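The gripper on the bench, and the woman who keeps it running

There is a rule at the Pledach workshop that whoever wears a gripper down gets to look after it. That is how our host, a technician who asked us to leave her name out and talk about the machine, ended up with the green one.

She has had it since June, and she is delighted with it. "I love this thing," she says, before we have even sat down. "People look at the arms and the software, and all the interesting trouble is in the last few inches. The fingers do the touching, so the fingers get the beating."

The gripper is a hand-held model on the Pumon pattern, two fingers and a camera, used to record how a person picks things up. She checks it at the start of every shift, always with the fingers wide open over a pale, plain surface.

"Dark green on dark wood, you'd miss half of it," she says. "Over something light I can see the whole outline of each finger. I look at the tips first - are they level? Then I go down the inner edges, nice and slow, both sides."

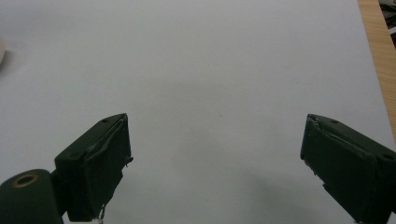
What wears out first

The inner edges, every time. Hers are rough by now, with ragged bits along the rim, and she is in no hurry to make them pretty. A scruffy edge can stay. A finger that rocks on its mount comes off the same morning.

"I push each one sideways with my thumb. If I feel a click, I stop and find out where it's coming from. It's nearly always a screw, and I'm a bit embarrassed by how happy that makes me!"

She keeps a paper log, now at 327 entries, and reads us a few. Most are a single line: left finger snug, right finger a quarter turn, lens wiped. One from a bad Monday says only "wrong screws, start over."

Her other favorite spot is the brass-colored ring in the round housing by the left finger. She goes over it with a dry cotton swab and keeps oil well away from it. "Oil brings dust, and then I'm cleaning twice." 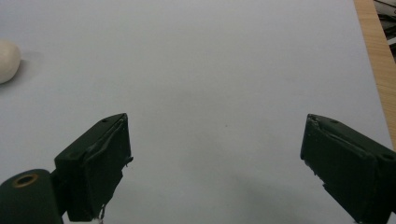
Swapping a finger

When a finger does have to go, the job takes her nine minutes, down from almost an hour on her first try. She lays the screws out in the order they came off, fits the new part loosely, closes the two fingers by hand until the tips meet, and only then tightens up. Doing it the other way, she says, leaves one tip sitting proud of the other, and every grasp recorded that day comes out slightly crooked.

Then she opens and closes it 200 times. She counts out loud, and the colleagues at the Hitel bench next door have learned to wait until she's done before asking her anything.

Would she like a newer one? She has tried the Þorgeirsson version, with its softer pads, and liked it very much. She gave it back after a week.

"It was lovely, it really was. But I know what this one sounds like when it's right - I can tell from across the room. Give me a few months with the other one and ask me again."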